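Notes from the Mestik open day

2024-09-21

I finally wrote up my notes from the open day Mestik held in July. The company occupies one floor in Dirkumside, a short walk from the last tram stop, and builds hand-held grippers for recording manipulation data. I had signed up for the two-hour technical track, which skips the slide deck and goes straight to the working areas.

Sign-in was quick. Each visitor got a printed sheet with the task list for the day, a floor plan, and a one-page summary of the mechanism. The sheet is better than most product documentation I get at work. It gives the jaw opening, the pad material, the calibration interval, and the known failure modes, in that order. Jaw opening is listed as 80 mm. I was allowed to check it with my own calipers and had no complaint.

The task I stayed with longest was utensil handling. Two grippers are used, one per hand, and the job is to take chopsticks out of a caddy full of other kitchen tools and lay them on a cloth. A second part of the task runs it the other way. The software on the receiving end is called Cludura, and it pairs the two streams by timestamp before anything else happens to them. 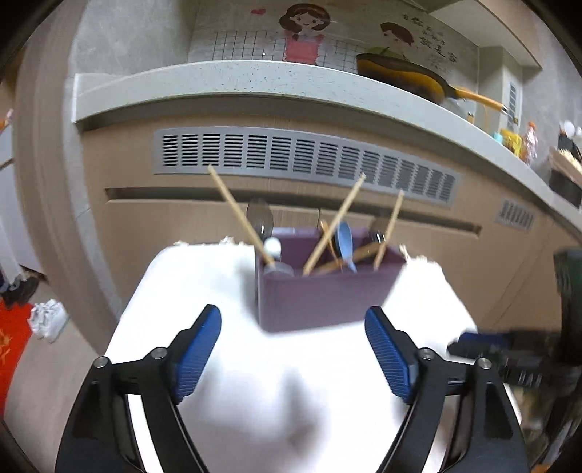 The reason for choosing chopsticks was explained at some length. A chopstick is thin, it tapers, and it rolls. With flat parallel jaws you get a small contact area and very little resistance to rotation about the axis between the pads. If you grab it away from its center of mass, it swings. A person compensates for this with the fingers without thinking, and a two-jaw tool has no way to do that, so the operator has to choose the grasp point properly the first time or use the other gripper to correct.

The caddy adds a second problem. Everything in it leans on everything else. Pull one stick at the wrong angle and a spoon comes along with it. The instruction on the sheet is to pull along the axis of the stick, and the operators are trained to tilt the wrist before closing the jaws. I asked whether a grasp that drags a neighbor is thrown out. It is kept and labeled. The failed attempts go to a separate split and are used for training a detector.

I got a turn. The tool is lighter than it looks in photographs, and the balance is slightly forward of the handle. The trigger has a long travel with an even force curve, so partial closure is easy to hold. My first three grasps were poor. I was closing too early, before the pads were square to the stick, and the stick pivoted into the jaw at an angle. After that I slowed down and it went better.

One thing I did not expect was how much I missed depth cues. Your eyes are above and behind the tool, and the jaws hide the last bit of the approach. The operators work from the shadow on the cloth. They watch the gap between jaw and shadow close up, and they know the height from that. It took me most of my turn to start doing the same. A plain light cloth helps, and the sheet specifies one for thin objects. 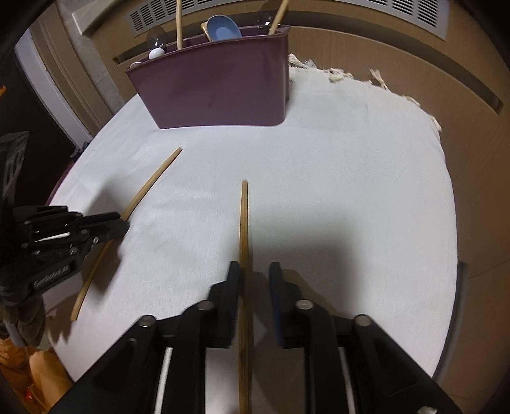 A stick lying flat is harder than one standing in the caddy. The jaws have to straddle it and come down almost to the surface, and the cloth has some give, so the tips press in a little and can pinch fabric. Pinched fabric is on the list of failure modes with its own label code. The recommended fix is to approach with the jaws only slightly wider than the stick. That leaves less margin for lateral error but keeps the tips from plowing.

Using the second gripper to steady the other stick is optional. Some operators do it and some don't, and the policy is to leave that alone. I asked if the inconsistency hurts training. The answer was that it depends on the model, and that forcing one style produced stiff, slow recordings. I would have liked to see numbers on that. There were none to show on the day.

They did have numbers on session length. A session is capped at 134 episodes, after which the operator rotates to another task. The cap came from looking at trigger force logs, where grip force creeps upward with fatigue. Calibration is repeated every 100 episodes, so a full session includes one recalibration in the middle of things. I asked why the two intervals don't line up. They were set by different people at different times and it hasn't been worth changing.
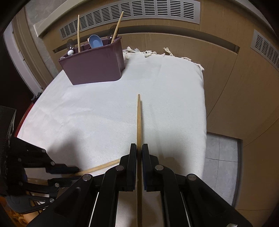

Pads got their own short discussion. The pads come from a supplier named Mikuš, who also makes the spare sets sold with the tool. Wear shows up first along the lower edge, where contact with tabletops happens. A worn pad still holds a cup or a box without trouble and then lets a thin round object rotate. For that reason the chopstick task doubles as the pad inspection: if slip labels rise, the pads get swapped. A swap takes up to 5 minutes per gripper, including the calibration check afterward.

Things I would want before using this setup myself:

A way to log pad changes automatically. Right now it is a handwritten entry in a binder.

A trigger force readout during the session, visible to the operator.

A published list of the label codes. The printed sheet has only the common ones.

The tour ended with a look at the Cludura viewer, which plays both streams side by side with the jaw width plotted underneath. Scrubbing was smooth on an ordinary laptop. Export is limited to one format for now, with a second planned. I took a spare pad home and will measure its friction against the silicone we use at work when I have the rig free.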